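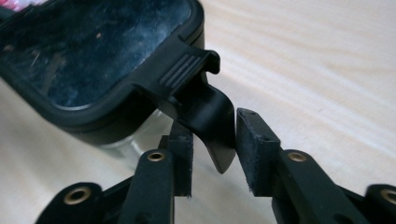
Storage and Labeling at the Prallamdale Community Kitchen: Progress Report, October

Submitted Mon 22 November to the Floltia Small Grants desk

Where the money has gone

Your grant of $900 was for getting the dry goods off the open shelves and into boxes that close. We have spent most of it on exactly that, which may be the least exciting sentence you read this quarter. We bought 44 clear-bodied boxes with black latching lids from Jakubowski, in two sizes, and have $128 left. The remainder is set aside for labels and for replacing latches, of which more below.

What is done

Flour, rice, oats, lentils and dried beans are all boxed. The tall shelf by the back door is finished and the low one under the window is nearly there. Clear sides have turned out to be worth the extra cost. People can see what is running low without opening everything, and we no longer own three half-used bags of the same rice. We now own one large amount of rice, and will be serving it for some time.

The baking cupboard took a full weekend. It contained cake decorations older than the kitchen lease.

What is not done

The labels. We ordered a set from Povon and they stick beautifully to each other. A second kind is on trial on the spice boxes. Until it proves itself, masking tape and a marker are doing the job.

Spices are also behind, mostly over whether to sort them by alphabet or by how often they are used. The matter is still open.

Wear and tear

The glossy lids show everything. They pick up fine scratches, dust and smudges, and wiping them mainly rearranges the smudges. The boxes close just as well, so we have stopped worrying about it and would ask visitors to do the same.

The latches are a more serious point. They are molded black plastic with a ridged grip, and they want to be lifted by the ridges. Many of us had been yanking at the tail end instead. We have had 13 come off since the boxes arrived — all went back on, though two are looser than before. A card by the sink now explains how to open a box, a thing none of us expected to put in writing.

Next period

Finish the low shelf, settle the spices, choose a label and stay with it. We would also like to keep six boxes empty for donated goods, which tend to arrive in torn bags on our busiest afternoon. No further funds are requested at this stage. Receipts are attached, including the one for the labels.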